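Will a Robot Ever Fold My Dish Towels?

30 June 2020

I have been waiting for a laundry robot since I was old enough to be handed a basket. I'm a reasonably tidy person, I don't mind dishes, I'll even clean an oven if somebody puts music on, but folding makes me want to lie down on the floor. So when my editor asked if I'd like to spend a couple of months finding out whether machines can do chores yet, I said yes before she got to the part about the word count.

The short version is that they can do some of them, slowly, if you set everything up nicely first. My vacuum robot (a Flamik, bought on sale, named after my old cat) does a decent job as long as I pick up every sock before it starts. You see the problem there. I'm tidying the house so the robot can tidy the house.

Factories have it easier. I talked to a packing outfit called Callero that has 11 arms on its main line, and they lift boxes all day without a grumble. The boxes are stiff and they're always the same size. When I asked if the arms handled anything floppy, the floor manager laughed and pointed me at a row of people stuffing T-shirts into bags. Up to 342 bags an hour on a good shift, she told me, and no arm she's looked at comes near it.

Cloth is the thing! A box is the same box whichever way you grab it. A towel has no shape of its own, and the minute you pick up one end, the rest of it goes off and does whatever it likes. One popular way to go after this is to leave the robot out of it at first and give the gripper to a person, who does the chore by hand with a camera riding along. The machine is supposed to learn from that later on.
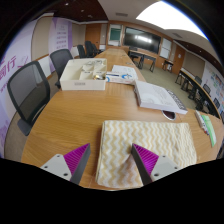
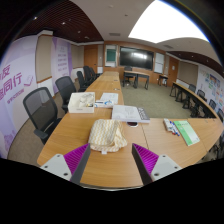 Magenta fingers, stripy cloth, ordinary meeting table.

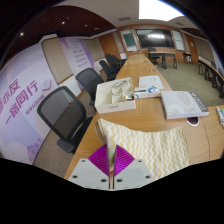
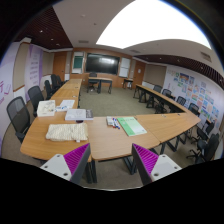 I tried a gripper like that myself at Sedel, a small lab that works on household chores, and I was terrible. Try it at home with a pair of salad tongs and you'll get the idea. You can't feel the edge of the fabric, so you go by eye, and half the time you come up with two layers when you wanted one. I gave myself a washcloth to fold in half (in half! that was the whole job) and it took me 7 tries to get something I'd put in a drawer. My hands have been doing this for decades without asking me, and suddenly I had to think about every inch.

What cheered me up was hearing that the messy tries can be useful too. The people at Sedel want different rooms, different tables, different clutter, good folds and clumsy ones, so that the machine doesn't fall apart the first time it meets a kitchen with a toaster in the way. They were pretty frank about how far off that is. Their own arm will fold a flat hand towel if you lay it out square. Hand it a fitted sheet and it's as lost as I am.

Then there's the money. Aidoo, a startup that wants to rent folding machines to apartment buildings, hopes to have 2 of them in basement laundry rooms by the end of July. I watched one go through a stack of pillowcases and I'll admit I got a bit giddy. It was neat work, nicer than mine. It was also slow enough that I went out for a coffee, drank it, came back, and found it hadn't finished the stack. And you feed it each pillowcase yourself, clipping the corners one at a time, by which point I could have folded the thing against my chest and moved on.

The folks there say speed doesn't matter if you're asleep while it works, and I sort of buy that. My dishwasher takes forever and I've never once held it against the dishwasher. But I load the dishwasher once and walk away. That's the part I'd pay for, the walking away, and so far every machine I've met wants me standing next to it.

I asked everyone I met when they'd have one in their own house. Most of them said they'd take a robot that could clear a table before one that folds, which surprised me until I thought about my own table, which currently has mail, pens, a library book and a sweater on it. Putting those in four different places is a lot of little decisions. I don't always manage it either.

For now I've gone back to folding in front of the TV, with the Flamik bumping gently into the basket.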